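October
By the Nirkley home desk

The owner of the housewares repair shop in Zestville has been fixing dish racks for long enough that she no longer thinks it is an odd thing to do. She asked that her name be left out, since most of her customers know where to find her anyway. The shop, Plima, takes in lamps, step stools, pan handles and bread boxes, but in the fall the back shelf is mainly wire.

"People move in late summer," she said. "They unpack the kitchen, they look at the rack, and they see it for the first time in years. Then they bring it to me."

She started with a single rack of her own. It had come with her first apartment, and the coating had split along the bottom rim. She sanded it, painted it with the wrong paint, and had to do it again a month later. The second coat lasted.

Last year the shop handled 343 repair jobs, and she keeps a ticket for each one in a drawer under the register. She does not sort them by type. When asked what share were racks, she said she would have to go through the drawer, and that she was not going to.

Her prices are low. A touch-up on a rack is $5 if the rods are sound. If a rod has come away from the rim, it costs more, and she tells people up front when a new rack would be cheaper. "I lose some work that way," she said. "They come back with something else."

Rust

Most of the damage she sees begins where a rod meets the rim or the base. Water sits in the joint and the coating lifts a little. After that, she said, scrubbing makes it worse, particularly with anything rough.

"Use a soft brush. An old toothbrush is fine. Dish soap, warm water, get into the corners, then dry it with a towel. I know the whole purpose of the thing is to let dishes dry on their own, but the rack itself needs a towel now and then."

For rust that has already started she uses 300 grit paper, folded small, and works only on the spot. She wipes the dust off with a damp cloth and waits overnight before she touches it with paint. She gives it 2 coats and leaves the rack alone for a week. Customers do not like the week.

She is less patient on the subject of trays. A solid tray under the rods catches the drips, and many households let the water stay there. The ridges hold the dishes up off the bottom, but they also give soap scum a place to settle. She recommends emptying the tray at the end of the day and standing it on edge in the sink.

Choosing one

She does not sell new racks, but people ask her what to buy. Her first question is how they wash up. A household that runs the dishwasher every night and hand-washes a few pans needs something small. A household without a dishwasher needs more room than it expects, and usually a separate place for forks and spoons.

She also tells them to take a tape measure to the counter before they go shopping. Hnatiuk, the hardware store on the next block, keeps racks out of the box so that customers can handle them, and she sends people there. She likes to see them push down on one corner and check for rocking. A rack that rocks in the store will rock at home.

"Dark colors show the soap marks, light ones show the rust," she said. "Pick which one you want to look at."

She prefers a plain rectangle with straight rods and a rim around the top. A wire loop at one end is handy, in her opinion, for a cloth or a brush, though it is also the piece most likely to get bent in a move.
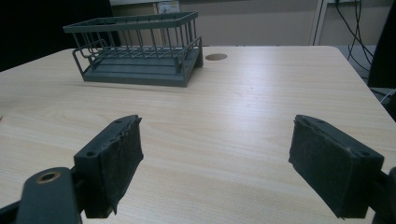
Storing it

Many customers put the rack away between meals. She does not object, as long as it is dry first. Under the sink is the worst place, she said, because of the cleaning products and the damp. A shelf or the top of the refrigerator is better. Nothing heavy should go inside it, and it should not be wedged behind a trash can.

She was asked whether she puts her own rack away. She does not. It stays to the left of the sink with a coffee cup in it, and it is the same one she painted twice.

The shop is open mornings until noon. Racks should be brought in clean.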